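Print this page | E-mail this page

# Podora Word List: Kitchen and Pantry Terms

Version 2. Maintained by Leonardo Serra and Ehab Ouali.

## What it is

Podora is a list of words that people use at work in kitchens, canteens and small cafes. We collected it for teachers who prepare adults for their first job in food service. It has 2000 entries in English. Each entry gives the word, a plain meaning, one sentence of use and a level from A to C.

The list does not have recipes, and it does not have names of dishes. We tried dishes in the first version, but every teacher wanted a different cuisine and we could not stop.

## Where the words come from

Most of the words come from the course papers of the Flovberg evening school, where I taught for several winters. Rhys Henare gave us his own notebook of shift words. The notebook is the best part of the list, in my opinion, because it has the short words that books forget: "top up", "face up", "behind you", "last one".

Some 200 entries were added in January from a glossary that Wela shared with us. They carry the tag `wela` in the source column.

## Columns

- `term` — the word or phrase, in lower case
- `meaning` — no more than one sentence
- `use` — a sentence somebody could say during a shift
- `level` — A, B or C
- `source` — flovberg, notebook or wela
- `note` — often empty

The file is UTF-8 text with tabs between columns. Please do not open it and save it again in a spreadsheet program without checking the fractions. "1/2 pan" became the first of February in one copy and we found it very late.

## Levels

Level A is what a person needs on the first shift. Level B is for the first months. Level C is for ordering, stock and talking to suppliers. Ehab and I gave the levels separately and then compared. Where we did not agree, we took the lower level.

"Napkin" and "shelf" are level A. "Rack" is B, and we still receive letters about it.

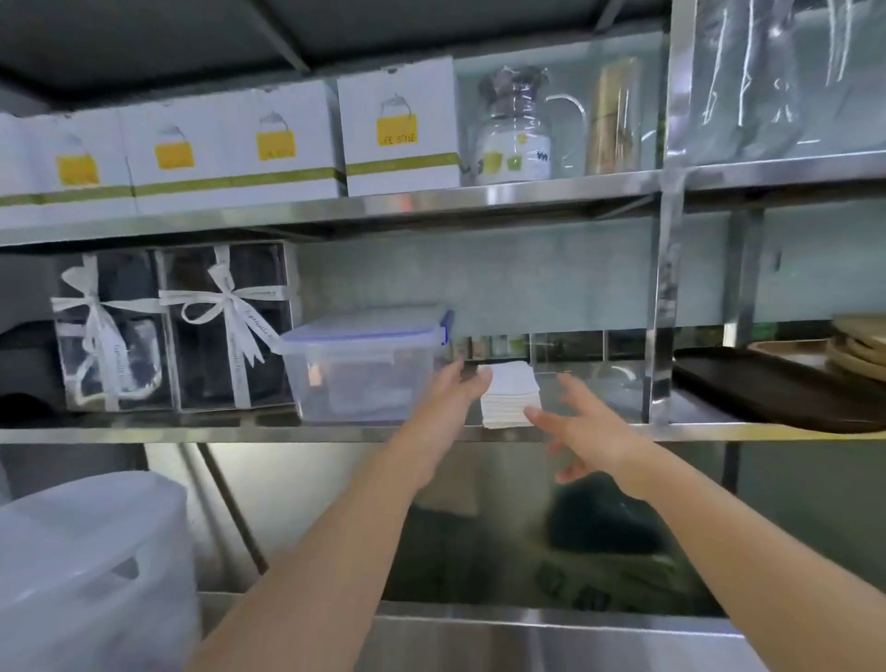 *napkin (A), shelf (A), rack (B)*

## Known problems

The sentences in `use` are too polite. Real kitchens speak shorter. British and American words are mixed in the Flovberg part, so you will meet both "serviette" and "napkin", and only the second has a full entry. Words for allergies are few, and I would not use this list alone to teach them.

## Use and changes

You may copy, print and change the list for teaching. Please keep the name Podora and say what you changed. Corrections are welcome in any form — a photo of a marked page is also fine.

## Comments

**Aidan Foley**
Used level A with my morning group. Could "tray" and "sheet pan" have separate entries? My students bring the wrong one every time.

**Leonardo Serra**
Thank you, Aidan. They will be separate in the next version.

**Obinna Briggs**
At the Ogundipe canteen we say "dry store" and not "pantry". Is it in there? I searched and found only "dry goods".

**Ehab Ouali**
It was missing. I added it now, level B.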